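Flotbridge Opens Robot Training Floor in Olport

Company will record everyday tasks in working offices and use them to teach two-armed robots

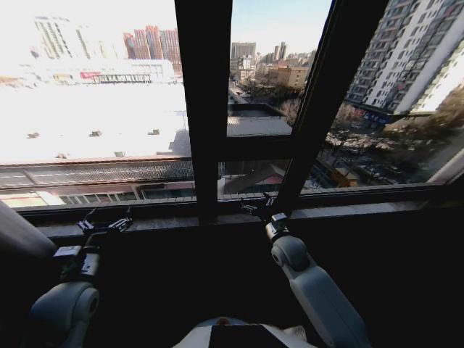
A Flotbridge robot with its grippers at the windowsill, high over the city. Photo: Flotbridge

OLPORT, May – Flotbridge has opened a floor for gathering training examples in its Olport building, the company said today. Operators there guide two-armed robots through ordinary office and household jobs, and each run is saved as an example for the company's learning system, Katayama.

The floor has 9 operator stations and runs in two shifts. Work on windows and sills is the first set of tasks to be recorded. It covers wiping a ledge, picking small items off it and reaching into the corners where the window members meet the sill. Desks and shelves will follow.

"Windows are hard for a robot's cameras," said Yuto Yagi, who leads data collection at Flotbridge. "You get strong sunlight outside and a dark ledge right in front of it. We want Katayama to learn from rooms with real daylight, at different hours, so we record by the glass from morning until late afternoon."

Each task is repeated by at least three operators. A run lasts up to 15 minutes and is checked by a second person before it goes into the training set. Runs in which the robot misses or drops an item are kept and labeled as such.

Flotbridge plans to open a smaller site in Gendville later this year. Operators for both sites will be trained in Olport.

About Flotbridge
Flotbridge develops software for two-armed robots used in offices and other shared buildings. The company is based in Olport.

Media contact
Flotbridge Press Office, Olport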